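Lultach Desk and Shelf System - Owner's Guide
Section 5: Setting Up Your Desk Top and Open Shelves 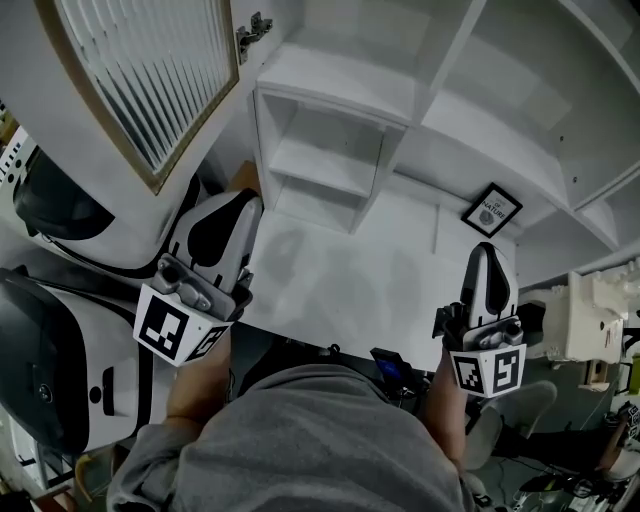 Now comes the fun part! The panels are up, the screws are in, and you get to decide how your desk will work for you. Start with everything off the shelves, even if you already know where it's all going. A small framed picture leaned against the back panel, near the right, is a lovely first thing to put down, and it leaves the middle of the desk free for work. You can build out from there.

Before you begin
You will need a soft cloth, a bowl of warm water with a drop of dish soap, and the bag of felt pads marked Koo.

1. Wipe the desk top from back to front. White surfaces pick up gray smudges during assembly, and most lift with one pass. Dry with a clean part of the cloth.

2. Run your hand along the inside of each open cube. If you feel sawdust, wipe it out now - it is so much easier before the books go in.

3. Press each shelf down gently at the front corners. It should not rock. If it does, go back to Section 2 and tighten the fittings by hand.

CAUTION: Do not use a power driver on the shelf fittings. The panels can split.

4. Load the large shelves first, heaviest things at the bottom. Big art books and binders look great down there.

5. Fill the small cubes above the desk with things you reach for every day: pens, tape, a mug, a little plant if you like one.

6. Stick two felt pads under the bottom edge of any frame you plan to lean. Tilt it back slightly and check that it stays put when you slide a drawer or bump the desk.

NOTE: Spare screw holes are normal. They let you move a shelf up or down later, and the white caps (part 379) cover any you don't want to see.

7. Sit down and try it out! Stretch your arms over the desk and make sure nothing on the shelves is in your way. Move things as often as you want.

For doors in the Greltdale finish, continue to Section 7.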